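How to run a simulated robot demo at an open day

Our lab in the Phetsri building opens its doors every October, and for the last two years the two-arm robot has been shown in simulation on a big screen. These notes are for whoever sets it up next. They assume you have a login on the demo machine and have been through the basic Hindereo lesson once. You don't need to know how to program.

What you need

The demo machine, the large screen on its rolling stand, one keyboard, one mouse, and the printed card with the start commands. Bring a second power strip. The one in the front room is always taken by the coffee table.

Ask Anong Hemmin for the room key the afternoon before. The front room opens at 8:30 in the morning and visitors come in at 10, which leaves enough time for one full run and one fix.

Step 1: Start the simulator

Turn on the screen first, then the machine. Log in and open Hindereo from the desktop. Pick the room called Zamus from the list. It has the tiled wall, the paintings and the counter, and visitors like it better than the plain gray test room.

Loading takes 144 seconds on this machine. Don't click while it loads. If the window turns white, leave it alone and it will come back.

Step 2: Choose the view

There are several cameras to pick from. For an open day, use the one close to the robot's body, looking out past the arms. Pichit Kaewsai tried the wide room view the first year and people at the back couldn't tell what the grippers were doing.

The close view is tilted, and there is a lot of black where the room model ends. Both are normal for this setup. Press V to step through the cameras and Shift+V to go back one.

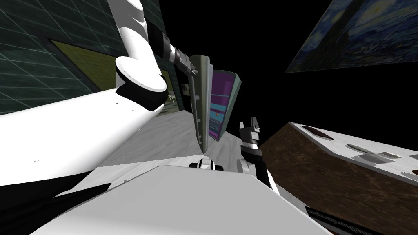
Once the view is set, lock it with the padlock button at the bottom of the window. Otherwise the first child who reaches the mouse will spin the room around, and you will have to find the view again with a crowd waiting.

Step 3: Load the panel task

Open the task menu and choose "Panel, two arms." The left arm works with the flat panel and the right arm is there for support. Set the speed to half. Full speed is fine for testing but too quick to talk over.

Check these before you press Run:

The task name at the top of the window matches the card.
The speed slider is at half.
Recording is off. A morning of recording filled the disk last time.
The sound is muted.

Press Run and let it go through once with no visitors in the room. Watch the left gripper when it is close to the panel. If the fingers pass through the edge, stop, choose Reset Contacts and start again.
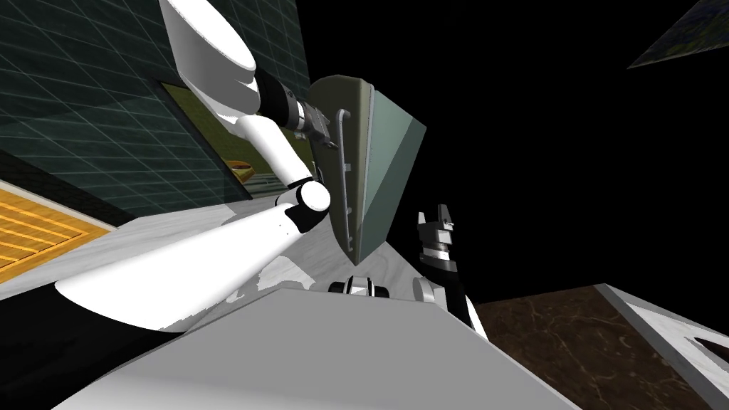
If it still fails after a second reset, close Hindereo and start from Step 1. Don't try to fix the contact settings by hand during the open day. Lok-yiu Kwan keeps a working copy of them in the folder named Pemar, and you can load that copy from the File menu.

Step 4: Talk people through it

Groups get ten minutes. Say what the task is, run it once without talking, then run it again and pause along the way. The space bar pauses and restarts.

Good places to pause are when the left gripper is near the top of the panel and when the right gripper is up and open. Point at the screen with the long stick so that you don't stand in front of it.

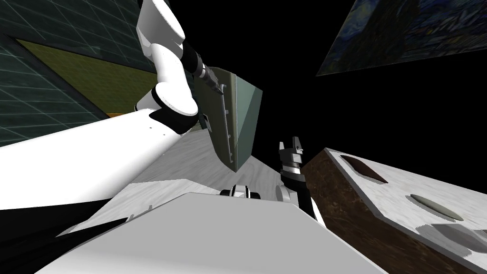

Let visitors ask questions while the picture is paused. The most common one is whether the robot is real. Tell them that what they are watching is a computer model, and that we test motions this way before trying them on hardware. The next most common is how many tries it takes. For this task we ran 2,000 in simulation before the first open day, and you can give them that number.

School groups often want to see it from another side. Unlock the camera, let one person press V a few times, then go back to the close view and lock it again.

Step 5: Between groups

Press Reset Scene after every group, even if the last run ended well. Write the group size on the sheet by the door. Last October we had 447 visitors in all, 91 of them in the first hour, so keep the line moving early on.

Restart Hindereo at noon. It slows down after a few hours, and the lunch break is the only quiet time.

Closing up

Stop the task, quit Hindereo, and shut down the machine before the screen. Put the card back in the drawer and give the key and the visitor sheet to Prapai Kamolrat. If anything broke, write it on the back of the sheet with the task name and the time.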